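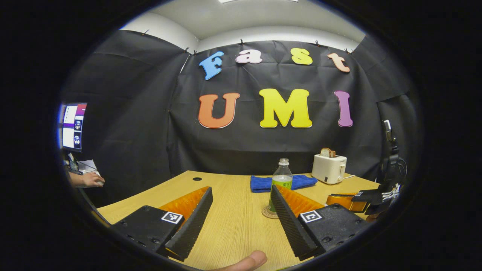 木纹浅色的桌面。

Sutar植物肉入门套装试用：吃了两周之后

2024年8月20日

家里开始减少吃肉是去年11月的事，起因是我父亲体检之后血脂偏高，医生让他少吃红肉。他六十多岁，吃了一辈子红烧肉，让他一下子改吃白灼青菜，他做不到，我也不想每天在饭桌上跟他吵。所以这大半年我陆续买过几种植物肉，有的吃一次就放在冷冻层里没再动过。这次买的是Sutar的入门套装，按说明上建议的两周吃完，下面把用下来的情况写一写。

先说里面有什么。套装是一个纸箱，分三种产品：仿肉末、仿肉片和一种做成小块的“炖煮块”，另外有一本菜谱小册子和一包调味粉。肉末是冷冻的，每袋375克；肉片和炖煮块是干的，要泡发。箱子里有冰袋，收到时肉末还是硬的，没有化冻。送货选了工作日上午，司机提前打了电话，这一点没什么可挑的。

包装上的字印得偏小，配料表在袋子背面靠下的位置，我父亲戴着老花镜也看得吃力。主要成分是大豆蛋白和豌豆蛋白，肉末里加了椰子油，炖煮块里有小麦蛋白，对麸质过敏的人要留意。三种产品都不含蛋和奶，全素的人可以吃。

肉末

三样里面肉末最好用。直接从冷冻层拿出来下锅，不用等解冻，中火炒开，会出一点油。第一次我做的是麻婆豆腐，照平时的做法，豆瓣酱少放了一半，成品颜色和口感都过得去。父亲吃的时候没有说什么，吃了两碗饭。第二次包了饺子，配白菜和香菇，这次问题比较明显：肉末不会像真肉馅那样抱团，馅是散的，咬开以后往下掉。后来我在馅里加了一勺淀粉和一点香油，搅到发黏再包，情况好一些，汁水还是少。

如果只打算买一种，我会买这个。炒酱、做肉末茄子、拌面都合适，不太适合做肉丸和汉堡饼。

肉片

肉片要用温水泡二十分钟，册子上是这么写的。我试下来二十分钟不够，中间还有硬芯，泡到半小时以上才均匀。泡完一定要挤水，挤两到三遍，挤出来的水有一股豆腥味，不挤干净这股味道会一直留在菜里。挤干以后用生抽、白胡椒和姜末腌一会儿，再裹薄薄一层淀粉下锅。

做青椒炒肉片可以，做水煮就不行，在汤里待久了会发软，口感接近泡过头的腐竹。我妹妹倒是喜欢这个口感，她本来就爱吃豆制品。父亲只夹了一筷子。

炖煮块

这一种我最不满意。说明上建议炖四十分钟，用来代替牛腩。我用番茄和土豆炖了一锅，土豆已经化了，块的外层入味，里面还是淡的，嚼起来很韧，吃几块腮帮子就酸。第二次提前用料汁泡了一夜，切小再炖，味道进去了，韧的问题没有解决。老人和牙口不好的人不建议买。

附带的调味粉偏咸。我们家是为了控制血脂才换着吃的，同时也要控盐，所以这包粉我只用了一次，后面都是自己调味。这里也提醒一下，植物肉不等于低盐，肉末本身已经有底味，做菜时盐要减下来，买之前最好看一眼营养成分表里的钠。

菜谱小册子

册子的编者署名是Mafalda Brandão和Ilham Benjelloun，中文版应该是翻译过来的，有些地方读着别扭，“小火煨至喜爱的程度”这样的句子出现了好几次。菜式以西餐为主，辣豆酱、千层面、牧羊人派，中餐只有炒饭和一道叫“亚洲风味面”的东西。辣豆酱我照着做了，味道不错，孩子们用玉米片蘸着吃完了。千层面需要烤箱和不少马苏里拉奶酪，我没有做。册子里没有写每道菜用多少袋产品，只写“一份”，一份是多少要自己猜。

和别家比

之前吃过Đoàn的素肉末和Vellumton的冷冻肉饼。Đoàn的便宜一些，颗粒更细，炒出来偏干，要多放油。Vellumton的肉饼煎出来外壳很香，单吃是这几家里最好的，但只有饼这一种形状，拆碎了炒菜并不合算。Sutar居中，肉末比Đoàn的湿润，价格也高一截。Traltham听朋友说过，我没有买到，不评价。

价格

入门套装标价997元台币，我是趁活动买的，付了700元。按原价算，我觉得偏贵，主要是炖煮块占了箱子里不小的一部分，而这一样我不会再买。肉末可以单买，单买要凑够免运费的金额，冷冻层小的人家得先腾地方。

客服我联系过一次，问的是干货开封后能放多久。袋子上只写了未开封的保质期。第二天收到回信，署名Carolina Moreira，说开封后密封放在阴凉处，一个月内吃完，天气潮湿的话放冰箱冷藏。回答得清楚，这句话要是印在袋子上就更好了。

关于吃完以后的感觉，网上有人说会胀气。我自己没有，父亲头两天说肚子有点胀，后来没再提。他平时豆制品吃得不多，刚开始一次少放一点比较稳妥。至于对血脂有没有帮助，两周看不出来，他下次复查还没到时间，而且这段时间他也在走路和减油，就算数字降了也不能都算在植物肉上。

有一点要讲清楚，我们没有全家吃素，这两周里鱼和鸡蛋照常吃，只是把晚饭的猪肉和牛肉换掉了。已经吃素很久的人看法可能不一样，他们未必需要口感像肉的东西。

评分（满分五分）
肉末：四分
肉片：三分
炖煮块：一分半
菜谱册子：两分半
包装与配送：四分

会不会再买：肉末会，已经又下单了两袋。肉片看活动。炖煮块还剩半包，准备切碎了和酸菜一起炒，炒得好再回来补一段。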